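Cell Upkeep, session 3 handout
Trilport Automation Short Course
Notes by Jamie Treloar, rev. 01/07/2021

Bring the printed copy, I won't have spares. Covers start of shift on the bench cell: walls, floor, bracket, fingers. Controller backup is session 4, don't ask me yet.

1. Before power

Lockout on, tag on, your own name on the tag. Walk round the outside first. Panels seated? Seams clean? Crumbs of rubber collect in the seam where the side panels meet the floor, use the plastic scraper, never a blade. Floor gets a dry cloth, then a damp one. No solvent, it clouds the finish. 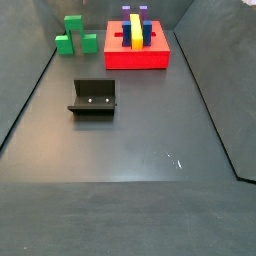

Parking the parts comes next. Anything not needed for the check goes to the back of the cell and stays there until you sign off. Pegs stay upright in their base so they don't roll, tall one at the front. Same layout as the red base with its blue, yellow and purple pegs, green arch off to the left of it, bracket on its own nearer the front. Scuffs on the floor are fine. A scratch you can feel with a fingernail gets written down, with the date.

2. Bracket

Two screws in the base plate. Hand driver only. Snug, then stop. People lean on these and strip the thread, then we loose an afternoon. If one spins free, pull the bracket and swap it, do not glue. Wipe under it while it's off.

Check it sits flat: press one end of the base plate, then the other. Any click = grit underneath.

3. Fingers and pads

Power on, slow mode, pendant in hand the whole time. Speed cap 15 percent for everything in this section. Jog down in short steps, thumb off the key between steps.
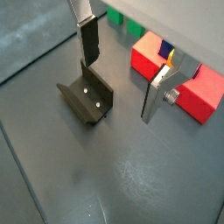 Pads wear from the tip up. Look for shine, a rounded corner, any lift at the edge where rubber meets metal. Do it with the fingers low and apart so you see both. The wrist camera view is good enough for a first look, one pad pointing down right by the bracket's rear wall, the other finger over to the right with its pad facing in. Same view gives you the two screw heads for free, so check them again while your there. Then stop the arm, lock out, and look properly with a flashlight.

Pad change interval at our site: 3,000 cycles, or sooner if you see lift. Both pads together, always. Old ones in the bin, not back in the drawer.

After a change: re-zero the grip width, run 22 slow open/close moves with nothing in the grip, check pads again.

4. Sign off

Arm at home, fingers out of the work area. Compare the floor with the layout sheet. Log initials, pad cycle count, anything odd. "Looked ok" is not a log entry. 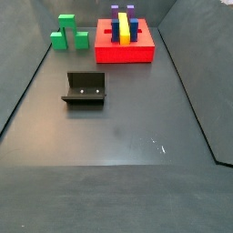
Senard wrote back on the May draft that the bracket check should be repeated after the slow run as well, as vibration can back a screw out that felt fine cold. Fair. Added to the log form, line 6. Use the new form.

For next time: read the pendant section, skip the part on networking. Bring a driver if you have one you like.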